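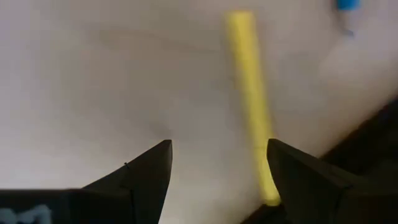 Figure 1. Slender cylindrical rod, yellow, on a pale surface.

Strength of Materials I
Handout 2: Buckling of Slender Columns
Instructor: Daranee Thammasiri
Revised September 22, 2020

Read before the second lecture on stability. Sections 1 through 3 are examinable. Section 5 is background for the lab.

1. Slenderness

A short block loaded in compression fails when the stress reaches the yield or crushing strength of the material. A long rod of the same material and cross section can fail at a much lower load by bending sideways. The second kind of failure is called buckling, and it depends on stiffness and geometry. Strength does not enter the elastic formula at all.

The slenderness ratio is the effective length divided by the radius of gyration of the section:

s = KL / r, where r = sqrt(I / A)

For a solid circular section of diameter d, I = pi d^4 / 64 and A = pi d^2 / 4, so r = d / 4. Students regularly use d / 2 here. The radius of gyration is half the geometric radius.

2. The Euler load

Take a straight, uniform, pin-ended column under a centered axial load P. Let v be the sideways deflection at distance x from one end. Moment equilibrium of the bent shape gives

EI v'' + P v = 0

With k^2 = P / EI the general solution is

v = A sin kx + B cos kx

where A and B are constants (do not confuse this A with the area). The condition v = 0 at x = 0 gives B = 0. The condition v = 0 at x = L gives A sin kL = 0. Either A = 0, in which case the column stays straight, or kL = n pi. The smallest nonzero load is found with n = 1:

Pcr = pi^2 EI / L^2

The analysis fixes the shape of the deflection but leaves its amplitude undetermined. This follows from the small-slope approximation used for curvature. Kioko's course text, chapter 11, treats the large-deflection case.

3. End conditions

Replace L with the effective length KL. Theoretical values of K:

Both ends pinned: 1.0
Both ends fixed: 0.5
One end fixed, one pinned: 0.7
One end fixed, one free: 2.0

A fixed-free column therefore carries one quarter of the load of a pinned column with the same length and section. Real clamps allow some rotation, and design values of K for fixed ends are taken higher than the theoretical ones.

4. Worked problem

A solid circular rod is 1,000 mm long and 20 mm in diameter, pinned at both ends. E = 200 GPa. Find the Euler load and check that the elastic formula applies. The yield stress is 250 MPa.

I = pi (20)^4 / 64 = 7,854 mm^4
Pcr = pi^2 (200,000)(7,854) / (1,000)^2 = 15,500 N, or 15.5 kN
A = 314.2 mm^2
Critical stress = 15,500 / 314.2 = 49.3 MPa

The critical stress is well under yield, so the elastic formula is valid. Slenderness ratio: r = 5 mm, s = 200.

Repeat the calculation with one end fixed and the other free. Bring the result to recitation.

5. Imperfections

No rod is perfectly straight and no load is perfectly centered. If the initial bow is a half sine wave of amplitude a, the midspan deflection under load P, measured from the line of action, is

v = a / (1 - P / Pcr)

Deflection grows from the first increment of load and becomes large as P approaches Pcr. In the lab you will plot v - a against (v - a) / P. The points should fall on a line with slope Pcr. This is the Southwell plot. Discard readings taken at very low loads, where seating errors in the fixture dominate.

Lab groups are posted outside the Seltside room. Josphat Urio supervises the first session and Peninah Nyamweya the second. Reports are due in November, one per group, with raw readings attached.

Correction to Handout 1: in the last equation the moment of inertia should be taken about the weaker axis. Thanks to Trevor Naylor for pointing this out.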